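Asunto: Re: [ordenar] Lo de los juguetes encima de la mesa
De: Issa Saliba
Para: lista ordenar
Mayo

El mensaje de Kelly me pilló con un peluche en una mano y una tapa sin caja en la otra, así que me doy por aludido. Lo copio casi entero porque a varios os llegó con los acentos convertidos en jeroglíficos, y contesto debajo.

Kelly Holroyd escribió:
> Hola a todos:
>
> Llevo dos tardes leyendo el archivo de la lista (1.612 mensajes,
> que alguien debería ordenar también, por coherencia) y no encuentro
> respuesta a una pregunta bastante básica. Mi casa tiene un salón que
> es a la vez comedor, cuarto de juegos y despacho. La mesa es blanca y
> grande, y todo acaba encima: muñecos, fruta de juguete, fruta de
> verdad, mandos, piezas negras que no sé de qué son y no me atrevo a
> tirar.
>
> He comprado las cajas Pesonen que recomendabais el año pasado. Son
> muy bonitas. Están vacías, en una pila, y me miran. Los cacharros
> siguen en la mesa. ¿Por dónde se empieza? ¿Se clasifica primero y se
> guarda después, o al revés? ¿Y qué hacéis con los peluches, que no
> caben en nada y en cuanto cierras la tapa la empujan desde dentro?
>
> Segunda pregunta, más delicada: mi hermana dice que los cuencos son
> para la cocina y que usarlos para juguetes es una guarrería. Yo creo
> que un cuenco es un cuenco. Necesito munición.
>
> Gracias,
> Kelly

Kelly, empiezo por tu hermana, que es lo urgente. Tiene razón en una cosa: el cuenco que va a los juguetes no vuelve a la cocina. Se despide uno de él y ya está. Por lo demás, en casa llevamos años guardando en cuencos y no ha venido ninguna inspección. El cuenco le gana a la caja en lo que importa, que es la pereza. No tiene tapa. Se tira la cosa desde medio metro y, si entra, está recogida. Con las cajas Pesonen hay que agacharse, sacar, abrir, meter, cerrar y devolver a la pila, y antes del tercer verbo ya he perdido a toda la familia, incluido yo.

En cuanto a clasificar primero, te lo desaconsejo con cariño y con experiencia. Una primavera me dio por el método Jikum, el de las etiquetas de colores y el inventario. Llegué a 514 objetos apuntados en una libreta. Tenía categorías, subcategorías y una sección de «pendientes de decidir» que acabó siendo más larga que el resto. El salón siguió exactamente igual, pero documentado. La libreta está ahora, cómo no, encima de la mesa.

Lo que hago desde entonces cabe en un párrafo. Pongo un cuenco en la mesa, al alcance de la mano, y lo blando va dentro sin discutir. Lo duro y redondo va después, y lo pequeño, negro y misterioso se queda para el final, porque exige pensar y a esas alturas de la tarde conviene no gastar. Si el peluche sobresale, que sobresalga. Un muñeco asomando por el borde sigue contando como guardado, al menos según el reglamento de mi casa, que redacté yo.
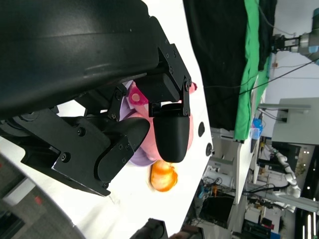 El tamaño del cuenco tiene más miga de lo que parece. Si es grande, se convierte en vertedero y a las dos semanas hay que hacer arqueología. Si es pequeño, cabe un solo inquilino y el resto se queda fuera con cara de lista de espera. Yo me quedo con el mediano y me aguanto. Cuando ya no entra nada se lleva entero a la habitación, se vuelca en la estantería y se trae de vuelta vacío. Lo de traerlo de vuelta es la parte que falla. Tengo cuencos repartidos por toda la casa esperando repatriación.

Un apunte sobre la fruta de juguete, que mencionas de pasada y que merecería una lista propia. No la mezcles con la de verdad. Parece un consejo tonto hasta que una visita educada coge una naranja brillante del frutero, la aprieta con disimulo, la vuelve a dejar y no comenta nada en toda la tarde. También funciona al revés, y peor: una mandarina auténtica pasó parte del invierno en el cesto de la cocinita. La encontramos por el olfato.

Sobre las piezas negras que no sabes de qué son, te doy la doctrina oficial de esta lista, que se debatió largamente antes de que tú llegaras: un bote, uno solo, con rosca. Todo lo negro, con tornillo o con pinchito metálico, al bote. No se mira, no se investiga, no se pregunta a la familia. A los seis meses, si no ha habido ningún aparato cojo, se tira el contenido sin abrir demasiado los ojos. Yo incumplo la última parte. Mi bote tiene ya edad escolar y lo he cambiado dos veces por otro mayor.

Por cerrar el asunto de las tapas que los peluches empujan desde dentro: no hay solución. Probé las bolsas Rodgate, las de aspirar el aire, y comprimen de maravilla, pero un oso al vacío tiene una expresión que no le deseo a ninguna criatura a la hora de dormir. Hubo preguntas. Tuve que abrir la bolsa delante de testigos para demostrar que respiraba. Desde entonces los peluches viven sueltos, y los que menos se usan van a una funda de almohada vieja, que además hace de puf.

Y ya que has comprado las cajas, úsalas para lo plano y aburrido: puzles, cuadernos, cuentos que no caben de pie, las instrucciones de todo. Ahí las Pesonen son estupendas. La serie Iso, la de ruedas, me parece menos recomendable si tienes niños o gatos, por motivos de tráfico.

Un par de cosas para el resto de la lista, que así aprovecho el sello:

- Quien se llevó mi separador de cajones después de la última quedada puede quedárselo. Le sobraba una lama y no cerraba.

- Seguimos siendo 81 suscritos y escribimos siempre los mismos cuatro. Los demás, o tenéis la casa impecable o no encontráis el teclado. En el segundo caso, mirad debajo de los cojines.

- Alguien pidió el archivo de los cajones de cocina en un solo documento. Lo tengo a medias, 40 páginas, y la mitad son discusiones sobre los táperes. Lo paso cuando quite los insultos.

Kelly, cuéntanos cómo va. Y si tu hermana insiste con lo del cuenco, pregúntale dónde guarda ella las pilas.

Un abrazo,
Issa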